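**Tetdale, November 15, 2018** – Nodura has released the first part of a set of manipulation recordings made by remote control at its Tetdale workshop. The release holds 1070 episodes, all of them involving thin plastic bags. A second part, with 530 episodes of rigid containers only, is planned for May.

The arm was driven with Uklow, a handheld controller that maps the operator's wrist and finger motion onto a two-finger gripper. Operators worked from the wrist camera view and one fixed overhead view. Joint positions, gripper opening and both video streams were logged together, and each episode was stored with a short text label naming the task.

Bags were chosen as the starting point for practical reasons. A bag has no fixed shape, its handles move when the body is touched, and a see-through film gives a depth sensor very little to work with. Scripted grasps written for boxes and cups failed on most bags in Nodura's earlier trials, so the company turned to human demonstration.

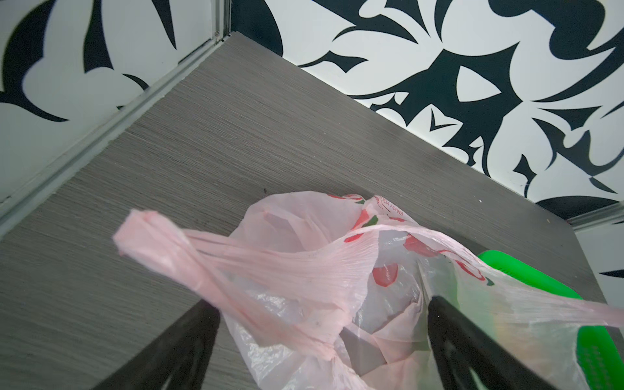
*Wrist camera view with a pink plastic bag between the gripper fingers and a bright green plastic object to the right.*

Operators practiced for 3 days before any episode was kept. Sessions were limited to one hour, as grip timing became less consistent in longer runs. Episodes in which the operator let go of the controller were removed, but missed grasps followed by a second attempt were left in. Nodura says the recoveries are useful for training and has marked them with a separate flag.

The files are in the Atinga format, version 5, and can be read with the existing Atinga loader. Camera calibration is supplied per session – users combining sessions should load each calibration file separately. Force data is not part of this release. The wrist force sensor was fitted after recording had started, and its readings will first appear in the May set.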